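Two-gripper cloth folding for a student project, how do we keep the second fold from sliding?

Asked by latchkey_lou, 30 May 2024

Hi all! I'm on a student team at Okafor and we picked towel and cloth folding for our spring robotics project. We've been at it since April and I'm having way more fun than I expected. We work with two hand-held grippers, one per hand, and record each fold so we can train a policy on it later. We have 647 recordings so far and our goal is 1635 before the showcase.

The first fold comes out great nearly every time. The second one is where things fall apart: whoever lifts the corner drags the whole cloth along, and the crease we just made opens up again. We tried going slower, which helped a little, and we tried swapping hands, which didn't. Our practice piece is a pink fuzzy cloth, and we lift one corner with one gripper while the other stays low over the near part of it.

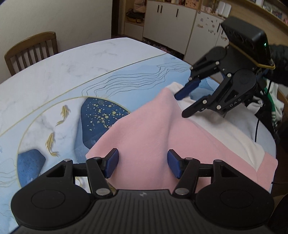 Marisol_bench wrote back that the low gripper should be doing more work. Close it on the cloth, or at least press the pads down, before the other hand goes up. Then lift the corner straight up first and carry it across second. If you pull sideways from the start, all that force goes into the layer underneath and of course it slides! My club had the same trouble in our first season and this fixed most of it. Also, decide as a team which hand holds and which hand lifts, write it on a sticky note, and don't mix. We had 3 people recording and 2 of them did it opposite ways, and the policy we trained on that was a mess (it would sort of hover and do nothing).

Have fun with it, cloth is the best project. Ours still can't do fitted sheets.

tapedeck

try a thinner cloth. fuzzy ones grab whatever is under them

pvc_pip

Agree with the hold-then-lift advice. I'd add that you shouldn't throw out the 647 you have. Go through them and tag the ones where the crease opened, then train once with them and once without. We did that on our Sukus entry and the smaller, cleaner set won by a lot, which surprised everybody on the team. It took one long evening and two pizzas.

Vary the starting position too. If the cloth always begins in the same spot, the policy gets really good at that spot and lost anywhere else. Good luck at the showcase, and please come back and post how the second fold is going!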